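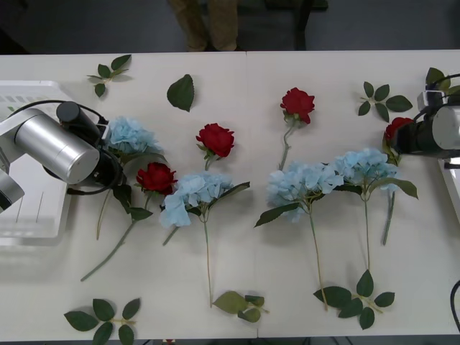
Artificial flowers used to make me a bit sniffy, I'll admit, and then I spent a whole July replacing real ones every few days in a hot front room. Now I keep a good stock of them, and I've grown very fond of laying everything out flat before a single stem goes near a vase. Red roses and light blue hydrangeas on a white table make such a cheerful muddle, with the loose leaves lying in among them, and I can stand there far too long deciding which bloom goes beside which. The blue calms the red down, I think. My mother would have said it needed something yellow, and she may well have been right.

My first bunch came from Fandetti, the craft store I've been going to for almost 17 years, and the stems arrived squashed flat in the bag. A little steam from the kettle (hands well back!) and some patient fluffing brought the petals around nicely. The hydrangeas take longest - all those tiny florets want opening out - but it's a pleasant job with the radio on.

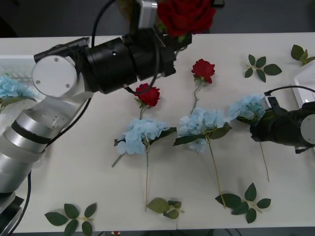 Should you trim the stems before you start arranging? I'd wait until you've tried each one in the vase, and then bend the end up first, which often gives you the height you want with no cutting at all.

I'm still looking for a low, wide pitcher to put mine in, and the tall one has been promised to my sister.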